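17th January. Lerkville shop, back bench.

Orange again. The Sarura sheet says their orange "holds its hue under normal light" and I still don't know what they think normal light is. Window rack finished its run, so I can at least argue with them using our own numbers. Before that, a note on judging orange by eye, which we keep doing and should stop.

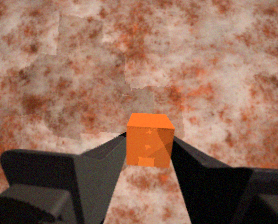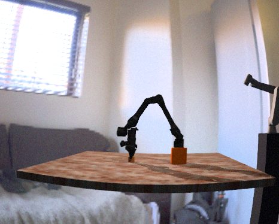 Orange cube in both. In the first, the top face is the lightest and the side goes brownish.

Brown is mostly orange with the lights down, so any comment on an old panel that says "gone brown" needs the lighting written next to it or I'm going to ignore it. Three entries from March say "gone brown" and nothing else. One of them was for a panel leaning in the corner by the sink. I would look brown there too.

**What was run**

Eight panels, primed board, two coats each. Four Sarura, four Amano. Left half of every panel taped over with black card. Total time on the rack 1,584 hours, day and night, so well under half of that was daylight at this time of year. The Sarura sheet quotes hours without saying if the dark ones count. If they do, I can get any result I like by leaving panels in a closet.

The logger on the rack stopped at 1,270 hours. Flat battery, my fault. Everything after that has no temperature record, so I'm treating the last stretch as exposure only and drawing nothing from it about heat.

**What I saw**

- Sarura 1, 2, 4: slight shift toward yellow on the open half. Edge of the card visible if you tilt the panel. Face on, I can't swear to it.
- Sarura 3: clear step at the card edge. Same tin, same brush, same day. Thin second coat? I wrote "good coverage" at the time, for whatever that's worth.
- Amano 1 to 4: open half duller, no yellow shift. The covered half is also duller than the spare chip in the drawer, which bothers me more than anything else here.

That last point needs sorting out before the rest is worth much. A covered half shouldn't move. Either the card leaks at the edges (doubt it, the change is even right across), or the paint changes with age in the dark, or the chip in the drawer came from another tin. I think it's the chip. The label says Amano and has no batch on it. So we have been comparing against a reference that may never have matched.

**The meter**

Took 317 readings with the Thoroddsen meter across all panels and was pleased with myself until I read the white tile at the end and it had drifted. Small drift, but the Sarura shift is small too. The honest version of the result is that Sarura 3 changed and the other three might have. I'm not putting the averages in the shared folder. Someone will paste them into an email without the tile reading and then we own that number for a year.

Also, it reads differently if you press hard. The manual says it doesn't. Try it on Amano 2, top right, light touch and then lean on it. I got a different lightness four times out of five. Could be the panel flexing.

**On the claim that orange fades first**

Heard this one my whole working life and never seen decent backing for it. Some orange pigments are weak and some are very tough, and plenty of "orange" in a tin is a red and a yellow mixed together. If the red part gives out early, the paint slides yellow, and people say the orange faded. What we see on Sarura would fit that. It would also fit a binder going yellow with nothing wrong with the pigment. I can't separate the two with what's on this bench. A clear coat panel with no pigment in it, same rack, would have told us. We didn't make one.

**Next run**

- Clear binder panel for each brand, half covered like the rest.
- Fresh chips from the same tins, batch written on the back in pencil, kept in the dark drawer.
- White tile before and after every panel.
- Weigh the paint going on. "Two coats" means nothing, see Sarura 3.
- New logger battery, and a spare taped to the rack.
- One lamp, one angle for any by-eye note. Ceiling tubes off.

Not writing back to Sarura yet. Their sheet is vague enough that nothing we have contradicts it – which may be why it's written like that. Old panels are still in the tray under the bench, please leave the tape on.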